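Getting your bathroom and kitchen mats clean (and keeping them that way)

Quick one today, got a load in the dryer.

Someone asked about mats that go gray. Mine did too. Mostly it's detergent. Too much of it, never rinsed out, then dirt sticks to it.

Before washing
Shake outside. Hard. Over a railing if you have one. Then vacuum both sides, back first. Hair left in there ends up in the pump filter, ask me how I know.

Check the backing. Rubber that's flaking means no dryer and no hot water, maybe time for a new mat. Crumbs of old rubber stuck to the floor come up with a plastic scraper and a little cooking oil. Wipe with dish soap after or you'll go flying.

Washing
Cool or warm. Half the soap you think. Put 2 mats in together, or one mat and a couple old towels, otherwise the drum bangs. Extra rinse if your machine has the button.

White ones: oxygen bleach, soak in the tub up to 50 minutes, then wash. Not chlorine, it yellows the rubber and eats it. I did that to a nice one from Celtlow and it was like a cracker by October.

Ailbhe Ó Dubhghaill wrote in to say she uses baking soda on the smelly ones. Sprinkle, leave overnight, vacuum. Fine for a mat that just smells of feet. Won't do a thing for mildew. For mildew, white vinegar and water, half and half, spray it on, let it sit, wash as normal. Dont mix the vinegar with bleach of any kind.

Drying
Flat or over two chair backs. Never folded over a radiator, you get a crease and it never lies down again. Low heat in the dryer only if the label says so. Has to be dry right thru before it goes back on the floor. Feel the middle, not the edges.

Corners that curl
Roll the mat the opposite way, rubber bands, leave it till morning. Or lay it face down in a warm room with heavy books on the corners. If one corner keeps coming up, double sided rug tape, a small square. Not on waxed wood. Test somewhere hidden first, some tapes take the finish off.

Under the mat
Lift it when you sweep. Grit underneath works like sandpaper and you'll see dull patches on a wood floor, exactly mat shaped. Laminate too. Sun does the same thing the other way round, floor fades and the bit under the mat doesn't, so shift it over a foot every so often.

Non-slip pads: cut an inch smaller than the mat all round. Felt and natural rubber is better for wood, the cheap plastic mesh can stain. Kitchen scissors go blunt on it, use a utility knife and a straight edge on cardboard.

I do ours on a Monday, floor first, let it dry, then the mat goes down square to the boards so it doesnt look crooked from the door.

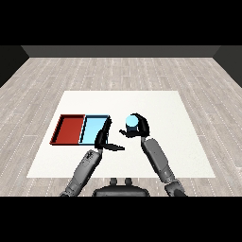
Same goes for the hall runner, only that one's too big for my machine so it gets the hose and a soft brush in the yard. Brush with the pile. Rinse till the water's clear, then over the fence, and bring it in before dark or the dew gets it.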